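4.2 Public demonstration at the Herncombe hall

The second part of the study took place in September, when the Herncombe hall was opened to visitors for one afternoon. Our aim was to learn whether people without any training can produce useful demonstrations with the Zinesard hand-held gripper. The sessions started at 14:00, and 43 visitors agreed to take part. Each of them received a spoken explanation of 2 minutes and was then asked to pick up, move and put down pieces of cloth for 20 minutes. No instruction was given about speed or about which hand to use.

In total 3425 grasps were stored during the afternoon. We kept also the failed ones, as they are needed for the comparison in Section 5. Grasps made while a visitor was talking with the staff were marked separately, and they are not part of the results below.

The hall was not changed much for the occasion. Other work of the Serano project continued during the visit, and we consider this a realistic condition, although it makes the background of the recordings more difficult for the vision model. Figure 6 shows a blue cloth and the gripper, with a humanoid robot on a wheeled base further back in the same hall.

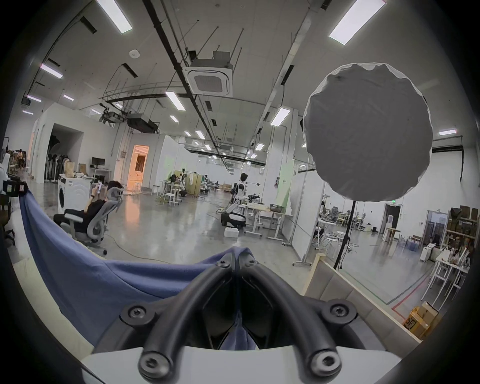 Figure 6. View from the hand-held gripper in the Herncombe hall, with the blue cloth in the foreground.

Châu objected that a visitor who knows he is being recorded will move more slowly than at home, and that the durations should therefore not be compared with those of the household study. We accept this point. In the following we report only the position of the grasp on the cloth and the number of attempts before a successful lift. The durations are given in the appendix without further analysis.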